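December 1, 2022

I finished the second pass on the Natirix tape last night. It runs 241 bars shorter than the first version, mostly because I took out the long intros. I like a long intro when I'm making it and skip it when I'm listening, so they went.

The track I had the most trouble with is Jilel. The sample is a short piano phrase from a record I bought in a box lot, and it was never quite in time with itself. I tried chopping it into 3 pieces and then into single notes. Single notes sounded stiff. In the end I went back to the whole loop, left it late, and moved the snare to match. The hi-hats are still on the grid.

Platetti is the same as before apart from the bass, which is now played by hand. Bagheri got a new ending.

I also went through the old sketch folder. There were 322 files in it and I deleted 170. Most of them were four bars of drums with no idea attached. A few had names I couldn't explain. I kept anything with a melody.
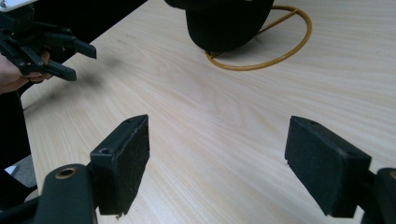 Mixing is next, and I plan to do it at low volume over several evenings. Kick drums are what I get wrong most often, usually by making them too loud. My desk doesn't help, as any speaker set straight on it makes the low notes sound bigger than they are. I'll use headphones for the bass and check the rest in the car.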